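Bench readiness checklist, tidying task (loose paper and wrappers into clear containers)
Project Nurkora, bench area
Checked by: Muireann Tierney
Second check: Unai Garrido
Month: December

1. Table surface sound, no splinters at the rim. PASS.

2. Arm mounting bolts torqued and marked. PASS. One mark redrawn on the left plate.

3. Stop button reachable from the operator's side. PASS. Tested 4 times, arms held each time.

4. Cables clear of the arms' reach. COMMENT. Slack at the wrists needs tying back before the long run.

5. Task items light, with no sharp edges. PASS. Keep to clear tubs and cups and crumpled green pieces.
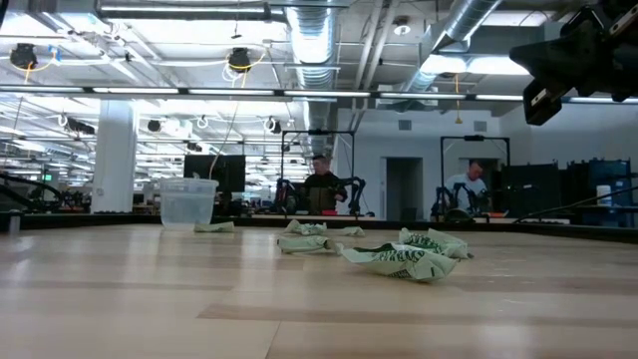
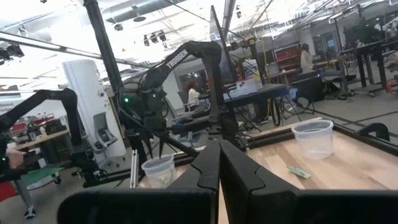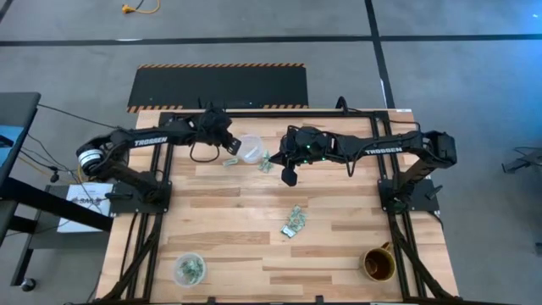

6. Drinks kept off the bench during runs. COMMENT. Reminder sent to both shifts. Cold or hot, they go on the side desk.

7. Floor route to the exit clear. PASS.

8. Run log complete. PASS. 241 runs logged out of the 400 planned. Abilio Marín to book the rest.

9. Can the task be left unattended? FAIL. The arms manage a single piece well enough. They struggle when two pieces are tangled, and a tipped cup usually needs a person to stand it up again. Arash Hosseinzadeh asked whether this could go to the Kalar canteen for clearing tables in the new year. My answer is no. Someone would have to stay within reach of the stop button the whole time, and that person could clear the tables faster by hand.

10. Spare finger pads in stock. FAIL. Order placed with Brekik, 200 pads.

Recheck items 4, 6 and 10 before the next block of runs. Item 9 stays as it is until the tangled pieces have been tried again.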